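Ticket 1450-12: Coffee machine and sink, second floor kitchen, Clesbridge office
Opened: 23/08/2021
Status: Open, waiting on part

Reported problem: low water pressure at the Rautiainen machine. Brewing stops partway and the display asks for a refill, although the machine is on the mains line.

Checked so far:
Supply valve under the counter is fully open. Inlet filter was replaced. Descale cycle run twice, 50 minutes each. No change. Outlets were cleaned after the second cycle.

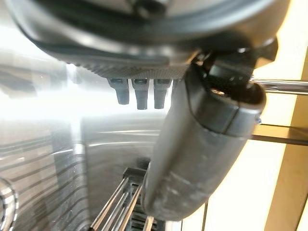 Spouts and underside of the housing.

Update: measured the supply at 14 psi. The manual asks for 70. The machine is not the fault – the pressure is already low before it gets there.

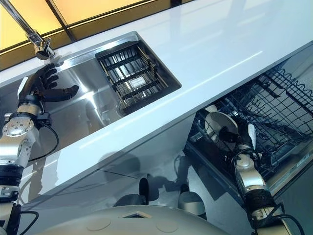 The cold tap on the same branch is slow too, so I traced the line back to the regulator in the riser cupboard. It is a Sincombe unit and it does not respond when the screw is turned. A replacement is on order from Skivthorpe, lead time 12 days.

Until then please use the first floor kitchen. Do not run another descale. Will retest once the regulator is fitted.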